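Clarkosach Stationery: progress report on the wedding range
Prepared for Lindsay Paper Fund by Gavin Paterson
Last updated: April 3, 2025

Where we are

The grant was for a small range of wedding stationery, printed in-house, with save-the-dates, invitations and table plans that match. The invitations are finished. The save-the-dates are nearly finished. The table plans are not, and I would sooner say so on the first page than leave it for the last.

Printing

We moved to the Skekon cotton card in March after two months of arguing about it. I was against the change and I am still not fully persuaded. It takes letterpress well and the edges are clean, but it drinks ink, and the pale grey we chose for the Wososel design comes out closer to lilac under shop lighting. Brides notice that sort of thing. So do their mothers. We have mixed a darker grey and will run it again before anything goes on sale.

The first full run was 200 invitations. Of these, 93 went out as free samples to people who asked through the website, which is a decent number, but I would be careful with it. People like free post. Only 30 have come back with a question about price or dates, and a question is a long way from an order.

The foil version is on hold. The supplier's sheet promises a crisp finish on textured card. Our test pieces had gaps in the thin strokes of every ampersand, and I don't think a bride should be paying extra for that. 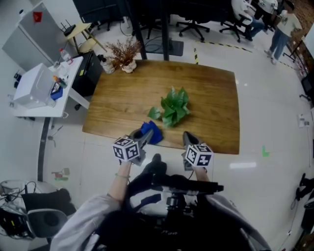

Envelopes and wording

Envelopes have been the dull part and the slow part. The flap on the larger size lifts in a warm room, so we are trying a stronger gum. Lined envelopes were in the original plan. I would drop them — they double the handling time and few customers have mentioned them.

The wording guide is written and has been cut from eleven pages to four. It covers divorced parents, evening-only guests and how to ask for money politely, if there is such a way.

Money

Spending is within the budget except for card, where waste from the lilac problem has pushed us over. We can cover it from the foil line if you agree. I'd like a yes or no on that before the next order goes in.

Next period

Reprint Wososel in the darker grey. Finish 2 table plan layouts and leave the third until somebody asks for it. Set a proper price for the save-the-dates, as the present one was a guess. I am not promising a sales forecast; the last one was wrong by the second week.

Shares: 2
Comments: 0

Contact Clarkosach Stationery | © Clarkosach | Back to top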